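Household & Home > Cleaning and Clutter > The table that eats everything

fennav
Joined: August
Posts: 15

I would like a ruling from the group on round tables. We have one in the room with the refrigerator, it has a checked cloth on it, and as far as I can tell it is the only place in the apartment where anything gets put down. Mail, batteries, cough drops, the scissors. Snack wrappers, above all. I live with two adults who can both find the trash can in the dark when there's cake in it.

Last night I decided to clear the thing completely. I gave myself up to 15 minutes and a grocery bag. The rule was that everything on the cloth got one of three answers: trash, belongs somewhere else, or belongs here. Nothing has ever belonged here, but I wanted to be fair.

The wrappers are easy. It's the little containers with labels on them that slow me down, because you have to stop and read each one, and then you're reading, and then it's bedtime. 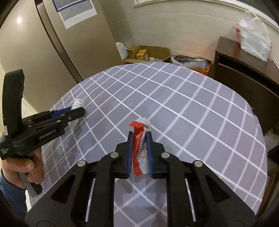
mudroom_mike wrote:
Little containers go in a drawer. Any drawer. You are overthinking this.

fennav wrote:
We have a drawer, Mike. The drawer is how we got here. I haven't been able to open it more than a hand's width since we moved in.

SyafiqahL wrote:
Going to disagree with the drawer. A drawer is a table you can't see. What worked in my house was a shallow tray in the middle of the cloth, the ugly kind, so people feel bad about filling it. When the tray is full, everything in it gets dealt with before dinner. I got mine from Bruleck and it has been insulting us ever since.

mudroom_mike wrote:
So your solution to stuff on the table is a tray of stuff on the table.

SyafiqahL wrote:
Yes. Smaller stuff zone. You can eat around it.

old_szabo_stove wrote:
Has anyone considered the cloth? I took ours off for the wash and didn't put it back for nine days, and people stopped leaving things there. Bare wood shows crumbs and everyone gets embarrassed. Then my mother-in-law visited, the cloth went back on, and by evening there was a flashlight, half a pack of gum and somebody's retainer on it.

fennav wrote:
The cloth stays. It covers a burn from a fondue incident I'm not ready to discuss. But I do wonder about the pattern. Give a person a grid and they start filling in the squares.

mudroom_mike wrote:
It's a tablecloth, not a parking lot.

fennav wrote:
Come over and tell them that.

Anyway, the report. What I learned is that you should work from the edge in. I used to start in the middle, where the big things are, and feel very accomplished, and then there'd be a ring of small junk left that I'd stopped noticing. Packets are the worst for this. They lie flat, they weigh nothing, and you can set a plate on one and not know until you wipe.
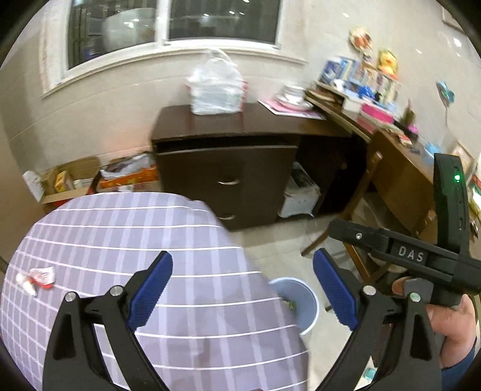

So now I go once around the rim with the bag, then do the middle, then shake the cloth out over the tub. The shaking is not optional. I got enough cracker out of it to bread a chicken cutlet.

SyafiqahL wrote:
Over the tub? Do you not have a balcony?

fennav wrote:
I have a balcony and a downstairs neighbor with opinions. We've spoken.

old_szabo_stove wrote:
Cracker in the tub drain, though. I'd want a word with you too if I were the plumber. Ours charged 300 to pull out what was mostly rice.

mudroom_mike wrote:
Vacuum the cloth on the table. Brush attachment, low setting, hold the edge down with your other hand. Done.

SyafiqahL wrote:
I tried that with the Lunow and it ate the corner of the cloth and about screamed the house down. Works better with a lint roller.

fennav wrote:
Lint roller is going on the list. I'm also moving the grocery bag to a hook on the back of a chair, so there's no walk involved. I'll post again when it has either worked or become one more place to put the batteries.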